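Change the pads before they look like this

I'll say it flat out. Most of what gets logged as a bad grip is a maintenance problem, and we keep treating it as a software problem. Two weeks of tuning, new thresholds, a meeting. Then Sawsan Rizk puts new facing on the fingers and the complaints stop.

Same story at Kirholm in August. Around 830 cycles in, the Graler cell starts letting go of smooth lids. Everybody opens a laptop. Li-hua Hsieh opens the tool drawer — ten minutes, done.

My gripe is with how we schedule it. Pads are down as "inspect as needed". As needed by who? Chun-hung Tse writes the sheet and he's a careful man, but that line lets every shift leave it to the next one. Put a number on it. I'd take 25 hours and argue later. 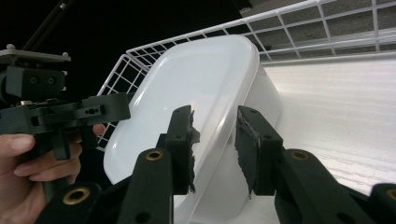
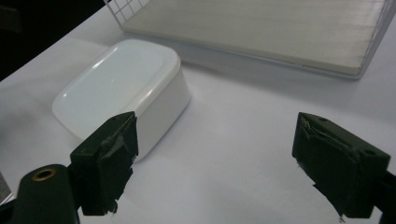 A grip face is a wear part, same as a belt or a filter, and should be budgeted like one. People hate that becuase the material is cheap and the stop isn't. Fine. But look at what a worn face does. The edges go first, and once you have torn bits hanging off both fingers, like the ones here by the white container, the contact patch isn't the one you set up for. On a glossy rounded box that matters alot. Tien-fu Hsiao says trim the flaps and carry on. I've done it too, late in a shift, and I'd call it a way to get to the end of the shift. Strip it, clean the finger, new facing on both sides — never just one. Write down the time. Covadonga Villanueva's crew at Flekari already does and their sheet is one page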